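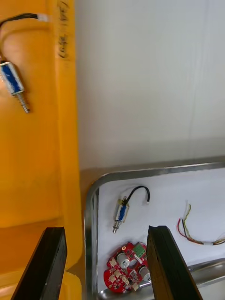 3.2 Marking and return of containers

Figure 2. Yellow-orange panel, possibly the side of a bin, with a handwritten label in black marker, running vertically near the raised edge.

Each site in the study kept its own stock of reusable containers for food waste. Households at Henora received theirs in October, and those at Plukia a month later. In total 140 households took part, and every container was given a short code that matched an entry in the site register.

The two sites marked their stock in different ways. Plukia used printed stickers, while Henora wrote the codes by hand (Figure 2). Hand marking was quicker and cost almost nothing, but the codes were harder to read at the weighing point. Where a code could not be made out, staff recorded the container as unmatched and left its weight out of the household totals - it was still counted in the site total.

Collections took place before 7 am. Containers were weighed on arrival to the nearest 50 g, emptied, rinsed and stacked for return. We set a target of 90 per cent of containers back with the right household by the evening. Plukia met this in every week of the trial. Henora missed it in the first two weeks, mostly through unmatched codes.

The register held 4000 weighings by the end of the trial. Following Alemayehu, we treated gaps of one week as missing and longer gaps as withdrawal. The same rule was used in the earlier Rakeo trial, so the return rates in Section 4 can be compared directly.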